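Sport Coaching and Administration
Unit 6 handout: Moving from player to coach
Instructor: Consuelo Nava

Read this before the April seminar. Bring your notes on the Rastogi reading as well, as we will use both.

1. Why clubs hire former players

Most assistant coaches in team sports played at some level. Clubs like former players for a few plain reasons. They know the daily routine, they speak the language of the locker room, and current players tend to listen to them in the first weeks. Rastogi calls this "borrowed credit." It runs out. After a season or so, players judge a coach on whether practice makes them better.

A playing record tells you very little about teaching skill. Many good coaches were backups who spent their careers watching, taking notes and running the other team's plays in practice.
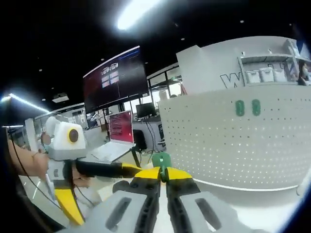

2. Entry-level jobs

Titles vary from club to club, so read the job description and not the title. The common ones are:

Quality control assistant - cuts video, charts opponents, prepares the printed material for meetings.
Position assistant - works under a position coach and usually runs one or two drills a day.
Player development assistant - works with young or injured players away from the main group.

Hours are long and pay is low. At smaller clubs the first year may be paid by the session.

3. Case: Flircombe

Flircombe is a semi-professional football club with a ground that holds 1,287. Karla Alvarado played quarterback there and joined the staff after a shoulder injury ended her career. Her first job was video. She logged nearly 700 plays before she was allowed to lead a meeting, and she has said the logging taught her more about defense than playing did.

In her second season she took over the quarterbacks. She made 2 changes. Meetings were cut from an hour to 25 minutes, and each quarterback had to present one opponent coverage per week to the others. Completion rate went up a little. Turnovers stayed the same, and the head coach thought the schedule was easier that year, so be careful what you conclude from it. 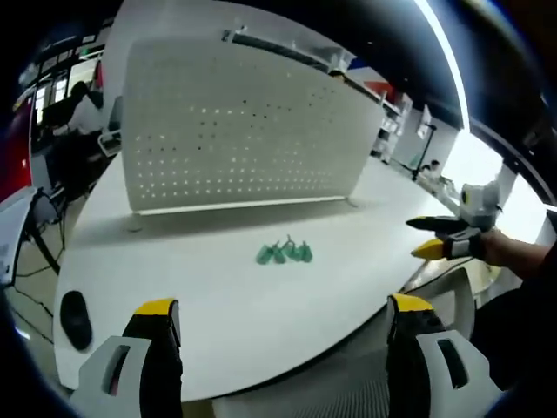

Unit 6: four small pieces on the white table, with the divider behind.

4. Hiring rules

Some leagues now set conditions on how clubs fill staff posts. A rule may cover who must be interviewed, who must be hired, or how a post must be advertised. These are different things and students often mix them up in essays. State which type you mean.

For the seminar

Write 400 words on this question: should Flircombe have moved Alvarado to quarterbacks after one season of video work? Use at least one point from Rastogi. Hand it in at the start of class.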